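Pillow month

I said in the last post that I would write up how the sofa task is going, so this is that.

For anyone new: I work on a small team that records people driving a two-armed robot through household chores, and the recordings are used to train a policy that should later do the same chores without a driver. The current chore is tidying a sofa. Pick up soft things, put them where they belong, let go, back off. We started in December and I thought we would be done with it before the month was over. We are not.

The count as of this morning is 2,480 recorded episodes, of which 1,903 passed review. The rest were thrown out. Most of the rejects are dull: the driver paused too long, one of the cameras dropped, the log file was short. A smaller pile are ones where the pillow ended up on the sofa but the driver got it there in a way we don't want copied, like shoving it along with the side of the wrist. Those used to be kept. Zdenka Obradović, who runs the review side, talked me out of it. Her point was that the model has no idea which part of a demonstration was the clever part, and it will learn the shove just as happily as the grasp.

Soft things are harder to drive than boxes. With a box you close the fingers and you know what you have. With a pillow or anything made of fleece you close the fingers and you may have a good fold or you may have a few fibers, and from the head camera the two look the same. The drivers lean on the wrist view for this. I tried driving with only the head view for an afternoon and my reject rate was embarrassing.

We also changed how we start each episode. At first everything was reset to the same spot, since that was quick. The policy trained on that batch (we named it Stulik, the one before it was Widuson) was very good at that one spot and useless a hand's width to the left. Now the driver gets a start card with a position and an angle, and there are enough cards that you rarely see the same one twice in a session. It makes resets slower. Some 1,618 of the good episodes were recorded with cards, and that is the set I would keep if I had to pick one.

Two arms is the other thing. Some drivers will do nearly everything with the right arm and leave the left hanging in the air. For a square cushion we now ask for both grippers, one on each side, and for the fingers to press at close to the same time. It took a while for people to get comfortable with that. The trick that worked for me was to look at the near edge of the cushion and ignore the grippers.

Labels are done after the session. Each episode gets a one-line instruction and a mark at the moment of grasp and the moment of release. We used to let the gripper signal place the grasp mark by itself, but with fleece the fingers close well before there is anything worth calling a hold, so a person moves the mark by hand. It is slow work and I don't have a better idea yet. Yordanov, the next policy, starts training when the labels are finished. After that the plan is to move on to the bed, which has all the same problems and is bigger.

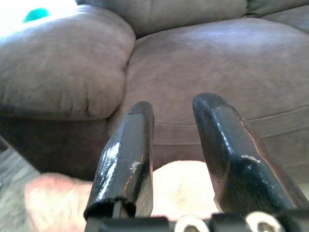
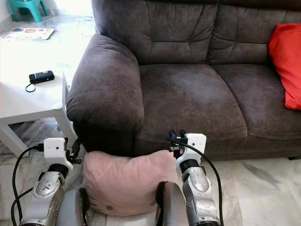
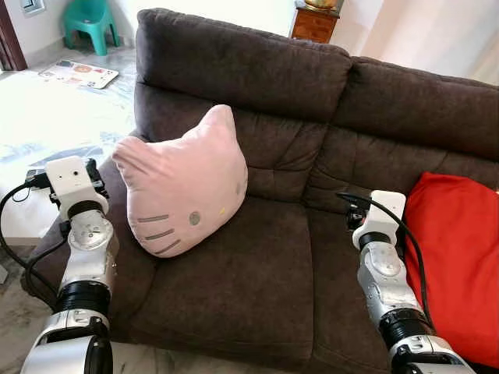
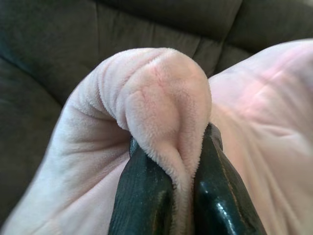

Sofa task, wrist views first and last, head views in the middle.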